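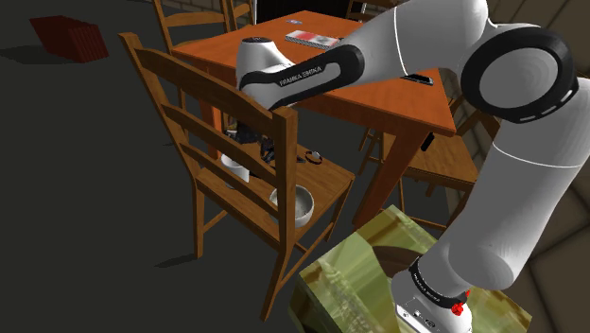
**Woltus and the Word Garden: stars reset after Letter Pond**
Status: Solved
Opened by: Adjoa Kwofie, Huỳnh Learning Center
Handled by: Areeba Shaikh, Brimance player support
Version: build 770, Windows

**Adjoa Kwofie, 9:12 am**

Hi! First, we love this game. The kids in my after-school group ask for Woltus the second their coats are off, and one little guy who wouldn't look at a letter in the fall is now shouting out rhymes for "frog" (log! bog! dog! hog!) to anyone who walks past. So please read this as a ticket from a fan.

Our trouble is the star counter. The group shares one profile, and they're trying to reach 3,000 stars to open the Moon Greenhouse. On Saturday they finished Letter Pond with 683 stars on the screen. Woltus did his dance, everybody did the dance back, and we closed the game from the main menu. When I opened it again the counter said 0 and only the first garden was unlocked. The stickers are all still there, and so is the hat they picked out.

What I've tried:

- restarted the game, then the computer
- switched to the guest profile and back
- played one round of Rhyme Race, which gave us four stars, and those were gone after a restart too

I haven't reinstalled because I'm scared of losing the stickers.

**Areeba Shaikh, 10:05 am**

Hi Adjoa! The dance-back made my morning, thank you. And you were right to hold off on reinstalling, please keep holding off!

Stickers and hats are kept in one file, stars and gardens in another, so it sounds like the second file isn't being written or isn't being read. Could you tell me:

1. the exact name of the profile, with any accents or symbols
2. whether there's a file ending in `.bak` in the Saves folder (Parent Corner > Settings > Open Save Folder)
3. if the little watering can in the corner spins after a round

**Adjoa Kwofie, 10:41 am**

Ooh, detective work. The profile is called Huỳnh, after the center, typed just like that with the mark over the y. It used to be "Group 2" but the kids voted to change it last week, and now that I write that down I'm getting suspicious!

There is a `.bak` file, and a second one with a very odd name, `Hu_nh_stars`. The watering can spins and then stops halfway with the water still in it. I'd always figured that was part of the animation.

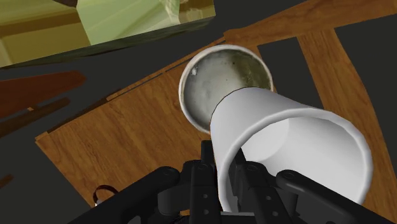
I also opened the log from Parent Corner while I was in there. These lines repeat after every round:

```
profile: Huỳnh
write stars: Hu_nh_stars ... ok
read stars: Huỳnh_stars ... not found
stars set to 0
```

**Areeba Shaikh, 11:20 am**

You found it! That log is beautiful. The game swaps the ỳ for an underscore when it saves the stars, then goes looking for the name with the ỳ when it loads them. Sticker files use a number in place of the profile name, so they came through fine. I made a profile with the same name here on build 770 and got a zero on my first try, half-full watering can and all.

Your stars should be sitting in the backup. To get them back:

1. Close the game completely.
2. Copy the whole Saves folder to the desktop.
3. In the original Saves folder, rename the `.bak` file to `Group2_stars`, with no ending.
4. Start the game, go to Parent Corner > Profiles, and change the name back to Group 2.
5. Open the garden map and wait for the watering can to empty all the way.

If the can stalls again, stop there and send me the new log.

**Adjoa Kwofie, 1:34 pm**

WE HAVE A POND AGAIN! The can emptied, and the map shows every garden through Letter Pond. I restarted twice to be sure and it stuck both times.

The counter reads 679, so four short of where we were. Is there another copy somewhere? It's fine if there isn't, four stars is one round of Rhyme Race and I have plenty of takers for that job.

**Areeba Shaikh, 1:58 pm**

Hooray! The backup is made at the start of a round, so it missed the last one they played. I don't have a newer copy to pull from, sorry, so Rhyme Race it is.

I've sent the naming bug to the programmers with your log attached. The repair is planned for the October update, and I asked them to test it with accents in every box that takes typing, including the one where kids name their snail. Until then, plain letters and numbers are safe in profile names.

**Adjoa Kwofie, 4:47 pm**

Rhyme Race done, 683 on the board, closed and reopened, still 683. The kids would like it known that they want their real name back when the update comes out, and that the snail is called Filorthorpe (no accents, so he's been safe the whole time). Thank you so much, Areeba! You can close this one.

**Areeba Shaikh, 4:52 pm**

Closing it now. I'll send you a note when the update is out so you can switch the name back. Say hi to Filorthorpe!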